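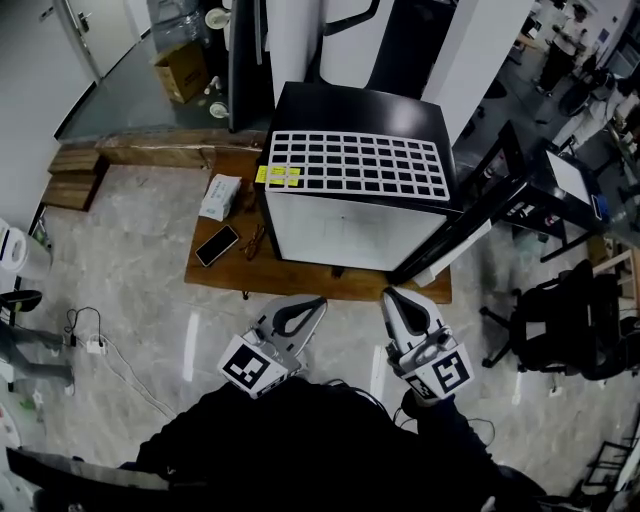
Re: [workroom-list] What lives on the wooden table

Home | Archive | Threads | Search | Subscribe

Reading time: 2 min
Last updated 5 May 2020

On the subject of the table, somebody wrote:

> Could we settle what is supposed to be on the wooden table and what
> has merely washed up there? I wanted to sort a batch of small parts
> and spent the first stretch of my evening relocating other people's
> belongings. Also, is the white grid board part of the black and white
> box, or is it just visiting? I don't want to move it if it's
> calibrated to something.
>
> And can the long plank go back with the other boards?

The grid board is a visitor. It came out of the Lonberg crate in December with no paperwork, and I put it on top of the box because the box was the only flat thing in the building with nothing on it. It isn't calibrated to anything. You may move it, turn it around, or take it to the other table, provided it comes back.

Please leave the two yellow sticky notes on the left end where they are. They mark which end is the start. Before we had them, we had 2 people filling the board from opposite ends and meeting in the middle with different ideas about what a row was. I'd rather not go through that again.

The box stays. I know it takes up the best part of the table, and I know Requena was going to send us a proper stand for it. Requena has been going to send us a proper stand for some time now. Until then, white panel toward the room, black side up, and please don't use it as a shelf for lunch. The top shows every crumb.

As for what has washed up, the left side of the table seems to be where people empty their pockets. Current residents are a phone, a pair of glasses with brown frames and a packet of tissues. I have no quarrel with the tissues, which I regard as community property. The phone and the glasses belong to someone, and if you are squinting at this message you may want to start your search there.

I'd propose that the left side stay the pocket-emptying side, given that it already is, and that everything to the right of it be kept for work. We tried a tray once. The tray is now full of things that aren't from anyone's pockets, and I couldn't tell you where it is.

The long plank behind the table is staying on its ledge for the moment. I did try it with the short stack of boards on the floor at the far left, and it stuck out far enough to catch everybody at the ankle. If Drerketmont ever wants its lumber back, I'll carry it to the door myself.

Other business, while I have you:

– The cardboard box next to the water jug is not a trash can. I can see how the mistake gets made.

– The white panel propped on the black table is for the Cliltari job. Don't lean on it, and work around it if you can.

– The office chair is for whoever is working at a table, which doesn't include coats.

If you object to any of this, reply to the list and not just to me, so we can all enjoy it.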